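Netis planner work, September update for Tindmont

Short one this month, sorry, we're mid release.

Planner: the new collision checker is in and on by default. Average plan time in sim went from 380 ms to 300 on the tidy-up set. Most of that is caching the static geometry, the rest is from dropping duplicate mesh checks. Replanning after a grasp fails still slow. Looking at it.

Perception: pose estimates for mugs and plates okay. Baskets not so good, the perforated walls confuse the depth fit. Trying a plain box model as a fallback. Dark items next to dark items also a known problem, see ticket list.

Sim: room rebuilt with the drawer cabinet, plates, mugs and both baskets loaded. Reset script works, randomized start poses half done.
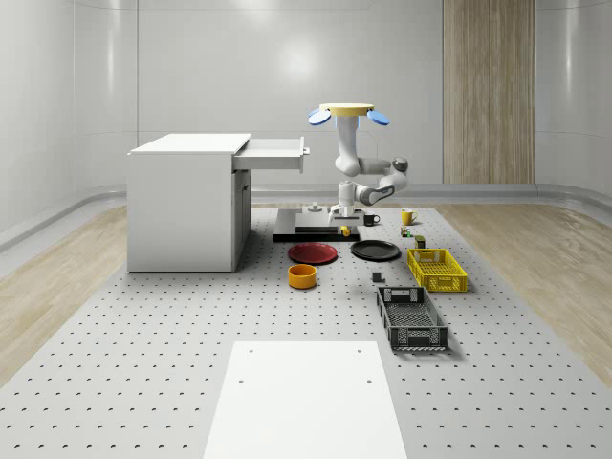
Athumani asked whether the drawer task could move ahead of the basket task, as the Famcombe demo depends on it and the baskets can wait. Fine with us. It means the box model slips to next month, and we'd want that noted agaisnt the milestone.

Tooling: log viewer now replays a failed run from any step. 24 regression runs go off overnight, results in the shared folder by 7 am. Two tests are flaky, both gripper timing.

Spend: on plan. Extra GPU hours not needed so far.

Next: drawer task end to end in sim, fix replanning, then write up teh controller interface so Famcombe can start on their side. Still waiting for their joint limits file, please chase if you can.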